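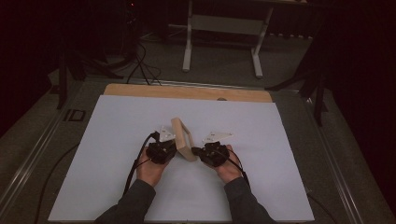 Reading time: 4 minutes

Who decides where a new road goes?

Roads look as if they have always been there. But every road was planned by somebody, and most big ones caused an argument first. This page explains how a new road gets chosen, who pays for it and what happens to the land in its way.

Why build one at all?

Let's look at a place called Trisside. It is a small town with one main street, and the street is also the only way for lorries to get from the farms at Pletard to the railway depot at Lokora. In the harvest months the lorries start at six in the morning. They shake the windows, and people find it hard to cross to the school.

The council wants to build a bypass. A bypass is a road that goes round a town so that traffic doesn't have to go through the middle.

Drawing the lines

The first job is to find out where the traffic is coming from and where it is going. If most drivers want to stop in Trisside, a bypass won't help much. If most of them are only passing through, it might.

Next, engineers look at maps and walk over the ground. They want to know where it is steep, where it floods and what is under the soil. Building on soft, wet ground costs more than building on firm ground. Then they draw several possible lines, which are called routes.

At Trisside there are two. The north route is short but goes straight across Makhubela Farm, through fields of beans and an old pear orchard. The south route goes round the farm, but it is longer and needs a bridge over the river. The bridge makes it cost a lot more.

So which is better? It depends who you ask. A lorry driver may like the short one. The farmer will not. Someone who fishes in the river may not want the bridge. People who pay tax may want whichever one is cheaper.

Having a say

Before anything is built, the council has to tell people about the plans and ask what they think. This is called a consultation. The maps are put up in the library and on the council's website, and anyone can write in. Children can write in too.

In Trisside, over 600 people sent letters or filled in the form. Some wrote one line. One letter was 26 pages long, with its own maps.

The council has to read what people send, but it does not have to do what they ask. It can't, when half of them want one thing and half want another. What it can do is change parts of the plan. At Trisside, a tunnel under the road was added so that cows could get from one side to the other without meeting a lorry.

If people still disagree strongly, there may be a public inquiry. That is a long meeting, a bit like a court, run by a person called an inspector who does not live nearby and has not taken sides. The inspector listens to everyone and then writes a report.

What happens to the farm?

Sometimes a road can't be built without using land that belongs to someone. Usually the council offers to buy it. If the owner doesn't want to sell, the council can ask the government for a compulsory purchase order. Compulsory means you have to. The owner must be paid a fair price, but they can't keep the land.

Many people think this is unfair. Others say that without it, one person could stop a road that thousands need. Grown-ups have been arguing about it for a very long time.

Money matters to farmers in other ways. A field cut in two is harder to plough, because big machines need room to turn. An orchard can be planted again somewhere else, but pear trees take years to give a good crop - and the farmer has to earn a living in the meantime.

Who pays?

Roads are mostly paid for with taxes. Money spent on a road can't be spent on something else, such as a swimming pool or a new ditch to stop fields flooding. Councillors are elected, so if voters think they chose badly, they can vote for different ones next time.

Words to know

Bypass - a road that goes round a town
Consultation - asking people what they think before deciding
Inspector - the person who runs a public inquiry
Route - the line a road follows

More to read
Why do some fields flood every winter?
What does a councillor do all day?
How a bridge of 40 metres is put up
33 questions about trains
Where does your dinner travel from?

Contact us | Copyright and terms | Back to top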